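Visit to the Prevero open day in July

I had wanted for a long time to see how robots are taught to work with their hands, so when Prevero opened its workshop in Tuseck for visitors, I took the early train. The entrance was free, but one had to register before. My number was 2341, and I was a little afraid of a big crowd. At the door they told us that they expected 1000 people over the whole day. They let us in by small groups, and ours had 11 persons.

The first room was only posters and coffee. In the second one was the part I came for: two arms at a table, working with a white pencil case, a marker and other small things.

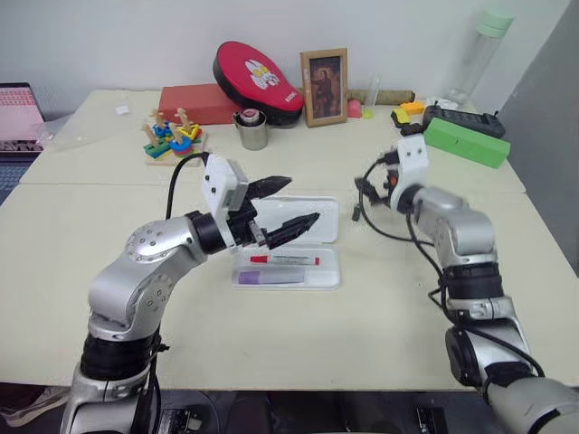
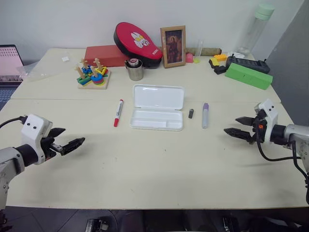
I stayed for three turns of the demonstration, which the guide kindly allowed. She explained that for a person a pencil case is nothing, but for a machine a thin lid and a round pen are both difficult, each in its own way. A man in our group asked about the speed. She answered that they do not hurry the arms at this stage, and that the speed comes later.

After this we walked to the hall of Lebrun, a partner firm on the same street, where bigger machines move boxes for a warehouse. It was very loud and I understood maybe half. The model they call Zament was behind a fence and we could not go near it.

If you want to go next year, please register early and bring something to eat, as the canteen closes at two o'clock. From the station it is a walk of 20 minutes, mostly uphill.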